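Capítulo 6
Dos brazos y un trapo: cuando el objeto no se está quieto

Te voy a confesar una cosa antes de empezar: este es el capítulo que más ganas tenía de escribir y también el que más veces he tirado a la papelera. En los anteriores hemos cogido cubos, hemos apilado cubos y hemos empujado cubos por una línea pintada (sí, lo sé, muchos cubos). Un cubo tiene la enorme cortesía de seguir siendo un cubo cuando lo sueltas. Una tela, no. La levantas por una esquina y ya es otra cosa, la dejas caer y es otra distinta, y el programa que tan bien te funcionaba hace un minuto se queda mirando unos pliegues que no había visto nunca.

En mi clase llegamos a las telas por culpa del proyecto Kudach. El encargo era sencillo de decir: que dos brazos doblaran un paño por la mitad, sin ayuda de nadie, sobre la mesa del taller Jelau. Los del grupo venían muy crecidos del trimestre anterior y calcularon que en 3 sesiones estaría listo. ¡Tres! En la primera sesión discutimos si el paño tenía que ser cuadrado. En la segunda, un brazo tiraba de una punta mientras el otro, tan tranquilo, se la llevaba para el lado contrario. En la tercera ya nadie hablaba de plazos y empezamos a trabajar en serio.

Lo primero que hicimos fue dejar de programar y ponernos a doblar a mano. Te lo recomiendo muchísimo. Siéntate con un compañero, coge un trapo cualquiera y usad una sola mano cada uno, con dos dedos y nada más – el pulgar y el índice, como si fueran una pinza. Verás enseguida que hay momentos en que una mano sujeta y la otra se mueve, y momentos en que las dos tienen que moverse a la vez o la tela se arruga. A lo primero lo llamaremos agarre de apoyo, y a lo segundo, movimiento coordinado. Son las dos ideas con las que vamos a pelearnos todo el capítulo. 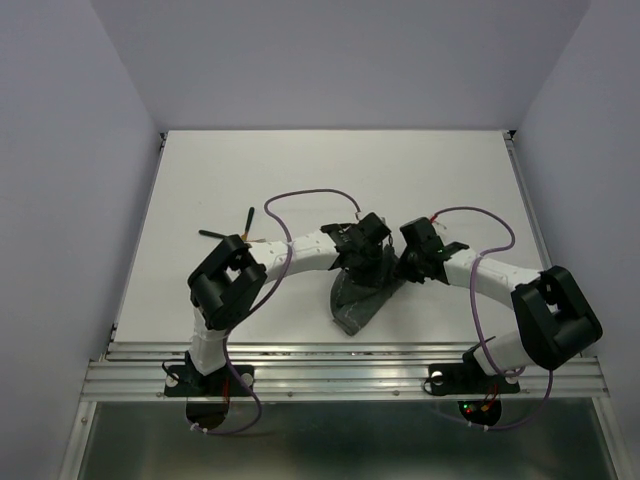

Figura 6.1. Los dos brazos trabajan sobre una tela gris oscuro. Fíjate en el pico que forma entre las pinzas.

Ese pico parece una tontería y nos dio para una tarde entera de conversación. Cuando las pinzas están tan juntas, cada brazo ocupa justo el sitio por donde al otro le gustaría pasar, así que no basta con calcular dos trayectorias buenas por separado: hay que calcularlas pensando en el vecino. En el cuaderno del grupo alguien lo apuntó como «regla del pasillo», y con ese nombre se ha quedado. La veremos con calma en el apartado 6.2, con dibujos y con unas pocas cuentas.

También hay que hablar de los datos, claro. Para que el programa aprendiera algo, grabamos 124 intentos guiados por los alumnos, unos buenos, otros regulares y otros francamente cómicos. Mi primer impulso fue borrar los malos. Menos mal que no lo hice, porque en el apartado 6.4 los vamos a necesitar para entender qué hace el brazo cuando pierde el agarre. Si vas a montar tu propia colección, guarda todo y anota al lado qué paño usaste y cómo estaba colocado al empezar. Nosotros empezamos a anotarlo tarde y todavía me duele.

Para seguir el capítulo no te hace falta tener dos brazos en el aula. Las prácticas 1 y 2 se hacen con el simulador Zerko, que ya instalaste en el capítulo 4, y la tercera se puede hacer con papel, tijeras y un trapo de cocina.

Antes de pasar página
Dobla un paño por la mitad con una sola mano y escribe los pasos en tu cuaderno. Luego pásale la lista a un compañero y pídele que la siga al pie de la letra, sin interpretar nada. Guarda las dos versiones, la tuya y la corregida, que volveremos a ellas en el apartado 6.1.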